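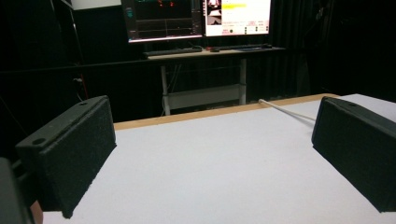

Figure 4. White work surface with a thin white rod or cable near its far side.

4.2 Does a bare surface help?

Advice on tidy work tables tends to rest on one claim: clear the surface and small items will stop going missing. We are less sure. The Flodano guide repeats the claim without a test, and the only trial it cites, run at the Distitz workshop, compared cluttered tables with clear ones but never varied the color of the items left on them.

Color seems to us the harder problem. In Figure 4 the surface is otherwise bare, yet the thin piece lying across it is white on white, and the soft grey shadow beneath it does much of the work of setting it apart. Under flatter light we would expect that cue to weaken. A clear table may be a poor table for pale things.

The Distitz log lists 900 put-away tasks, and its authors read the shorter search times on clear tables as proof. The gain may just as well come from staff who knew they were being timed. The Tetex survey, with some 2000 replies, asked people whether they felt more organized, and feeling organized is a weak stand-in for finding a thin white stick.

We therefore treat surface color as a separate factor in Section 5, and make no claim there about clutter in general.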